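Field Visit Report: Open Day at Clallbridge
Intro to Automation, Section 2
Team: Eulalia Fuentealba and Diễm Tôn (I wrote it up, Diễm took the notes)

So our visit was the Sunday open day at the Clallbridge lab, and I'm so glad we picked it over the bottling plant! We got there right when the doors opened and still ended up in a crowd of 123 visitors, according to the sign-in desk. They split everybody into groups of up to 10, which meant we could really get close and ask stuff.

The demo we chose for the report is called Plondolach. It's a two-arm station that works with push buttons, a small conveyor and a blue bin at each end of it. Our guide works for Nguyen-Tran, the company that set up the table, and she let us stay for a second round (thank you!!). I asked about the blue tape on the paper, and she told us they use the squares to put the bins back in the same place every time. Diễm loved that, and we want to steal it for our Fledine project, where our parts tray wanders all over the desk.

What I noticed most was how much thought goes into the handoff between belt and bin. The parts are small, the gripper fingers are pretty chunky, and the bin walls don't leave a ton of room. The foam in the bins is a nice touch too. We asked how long the setup took and she said 2 weeks, mostly cables and grippers. I would've guessed programming!

For our own build we're going to try a foam liner first and then redo the finger shape. Diễm is already sketching.
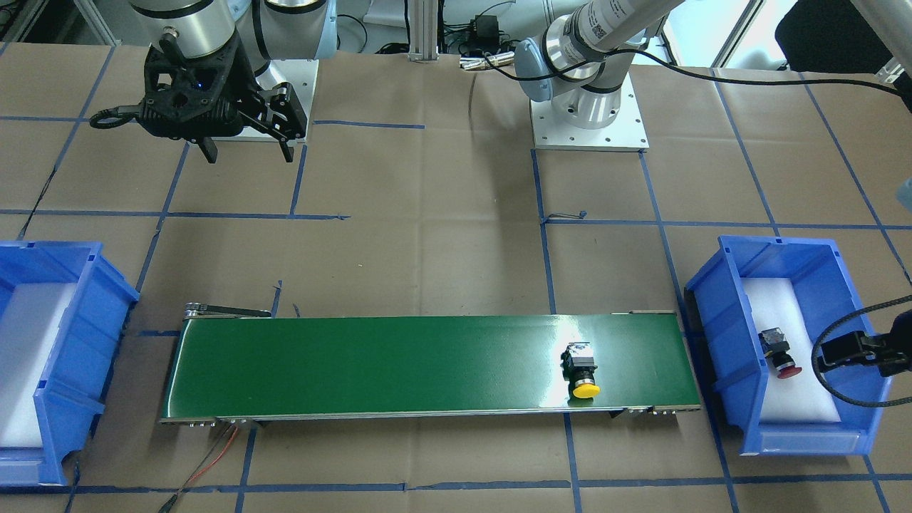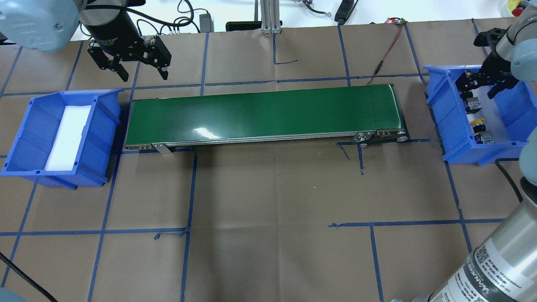
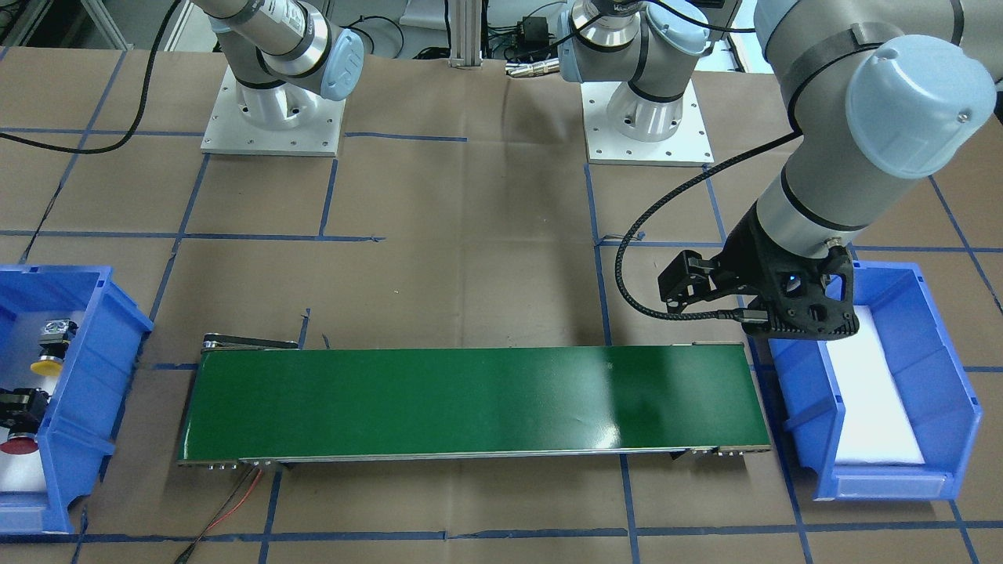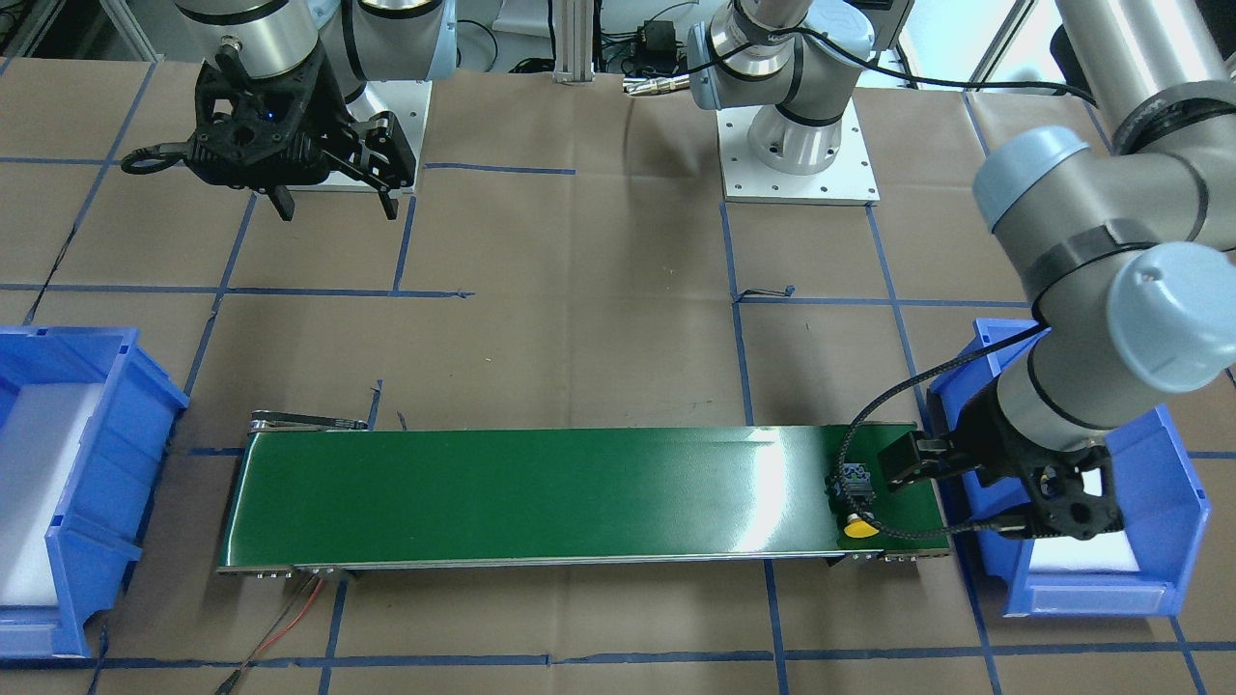 Figures 1-4. The Plondolach station, with its two arms, green conveyor and blue bins.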